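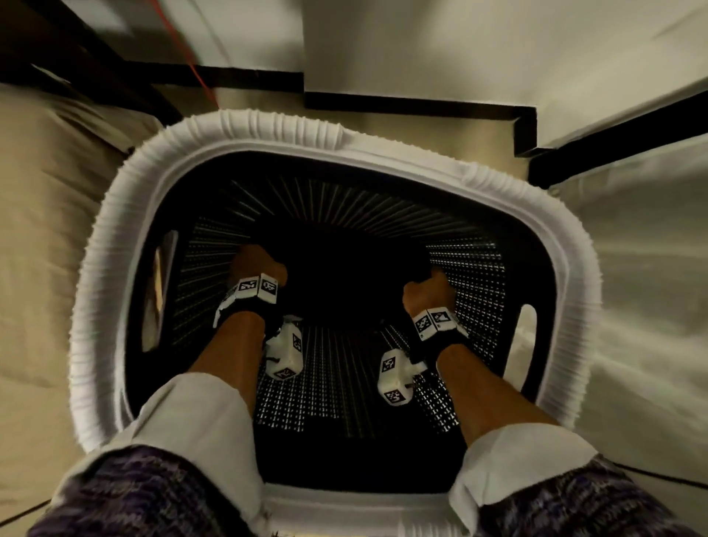

A New Wine Room on Harnard Street

Tatlı, the dessert and wine room announced in February, has opened on Harnard Street with seating for 300 across 2 floors. It is operated by Bramell, the group responsible for the Gratulham dining hall.

The bar program is directed by Tsegereda Fikre, whose list favors small producers and changes every 4 weeks. Service begins at 5 p.m. The kitchen closes at 11, although pastries remain available at the counter until the last guests leave. 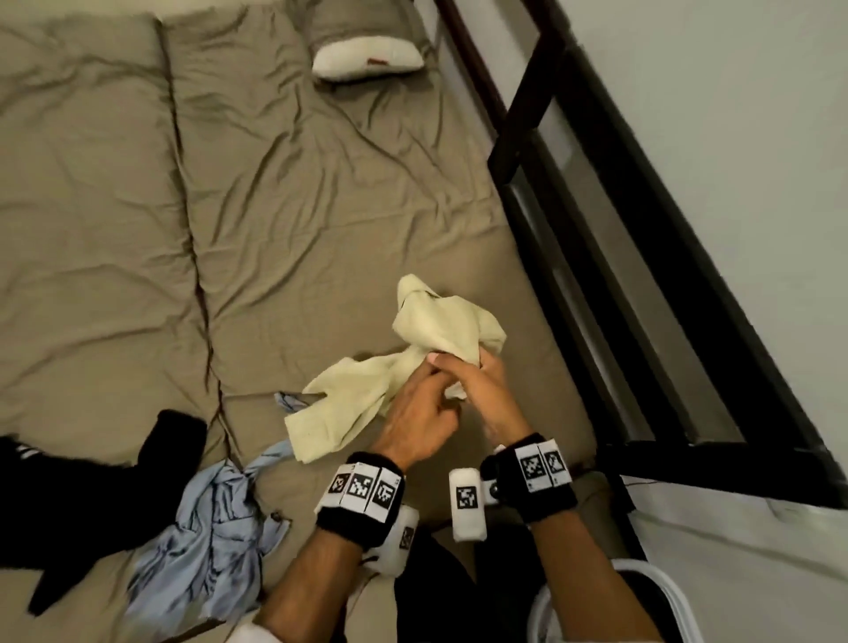

A small white pillow on a khaki-taupe sheet.

Reservations are accepted for the upper floor only. Guests at street level should expect a wait of about 2 hours on busy evenings - the terrace is not yet licensed.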